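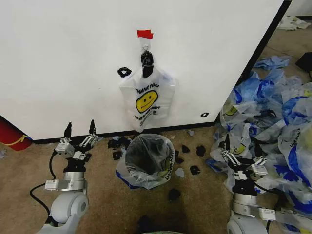
Altlow is hiring a part-time room attendant for the Tanell building. The job covers daily tidying of carpeted work areas: picking up litter, emptying trash cans, changing liners and restocking bags. Most of the litter is light plastic. Small black scraps collect on the carpet near the cans, pale flakes of film mix in with them, and pieces also stick to upright white panels. These are picked up by hand before vacuuming. Shopping bags hung on hooks stay on their hooks unless the work sheet says otherwise.

Duties
Pick up loose scraps from carpet and panel edges.
Fit liners with the edges folded down over the rim.
Remove tape and stuck fragments from panels when listed on the work sheet.
Log each finished room by room number.

Requirements
Able to bend, kneel and lift a full trash bag.
Able to read a printed work sheet in English.
Prior cleaning work is useful — not required.

Terms
Shifts start at 7 a.m. The position begins in July. Gloves and vacuum are supplied. Training is given on site by Ngozi Adeleke during the first shifts.

To apply, send a short work history and one reference to Brock Fortin, Altlow Building Services, Room 433. Quote job number 467. Applicants will be contacted by Yakubu Etim to arrange a site visit.

Posted 17 June 2021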